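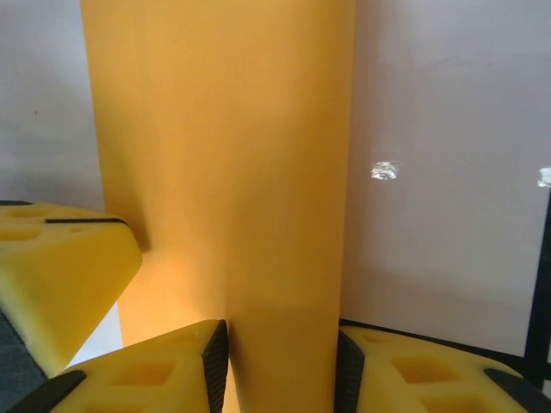 Figure 3. Yellow-orange cylinder against a light wall.

Section 3: Preparing a Room and Applying the First Coat

This section applies to interior walls in all Raltley residence buildings and in the Trallside annex. It covers flat, previously painted surfaces only. For bare plaster, bathrooms and stairwells, refer to Section 4. Residents who wish to paint a room themselves must hold a signed approval form before any work begins.

3.1 Before you start

1. Confirm the room number and the approved color on your form. Colors are listed by number in the Khondokar color book held at the front office. Wall color 331 is the standard white and does not require separate approval.
2. Remove pictures, hooks, nails and curtain rods. Place small hardware in a labeled envelope.
3. Move furniture to the center of the room and cover it with clean sheets.
4. Turn off power to the room at the panel. Remove outlet and switch covers, and tape over the exposed fittings.
5. Open at least one window. Keep it open until the coat is dry to the touch.

CAUTION: Buildings put up before 1978 may contain lead paint. Do not sand or scrape any wall in these buildings until the maintenance office has issued a test result in writing.

3.2 Cleaning and filling

1. Wipe the walls from the bottom up with warm water and a mild soap. Rinse with clear water.
2. Allow the walls to dry overnight.
3. Fill nail holes and small cracks with Nollent filler, using a flexible knife. Press firmly and leave the filler slightly raised.
4. When the filler is hard, sand it level with fine paper and wipe away the dust with a damp cloth.
5. Spot-prime every filled area. Unprimed filler will show through the finished coat as a dull patch.

Note: Cracks wider than a pencil line, soft plaster and damp patches are not to be filled by residents. Report them on the repair form and wait for an inspection.

3.3 Taping

Apply painter's tape along baseboards, window trim and the ceiling line. Work in short lengths and press the edge down with a dry cloth. Do not leave tape in place for more than 3 days.

3.4 Applying the first coat

1. Stir the paint slowly for several minutes. Do not shake the can.
2. Pour a small amount into the tray. Close the can between fillings.
3. With an angled brush, paint a narrow band along the ceiling, corners and trim. Finish one wall at a time.
4. Load the roller evenly and remove the excess on the ridged part of the tray.
5. Begin near a top corner. Roll in overlapping vertical strips, and finish each strip with one light stroke from top to bottom.
6. Keep a wet edge. If you must stop, stop at a corner.
7. Leave the wall alone once it begins to set – going back over it will lift the surface and leave marks.

CAUTION: Use a step ladder for high areas. Chairs, beds and desks are not permitted as work platforms.

3.5 Drying and second coat

Allow the first coat to dry for the full time printed on the can. Rooms on the north side may take longer in cool weather. Check the wall in daylight before deciding whether a second coat is needed. Strong colors over white usually need one.

3.6 Cleaning up

Wash brushes and rollers in the utility sink on the ground floor. Do not pour paint down any drain. Return unused paint, in its original can, to storage room 13. Write the room number and color number on the lid.

Questions about this section should be sent to Jamila Akanda, Building Services. Approval forms for the current term must be received by 24th October. Forms received after that date will be held for the next painting period, which opens in August.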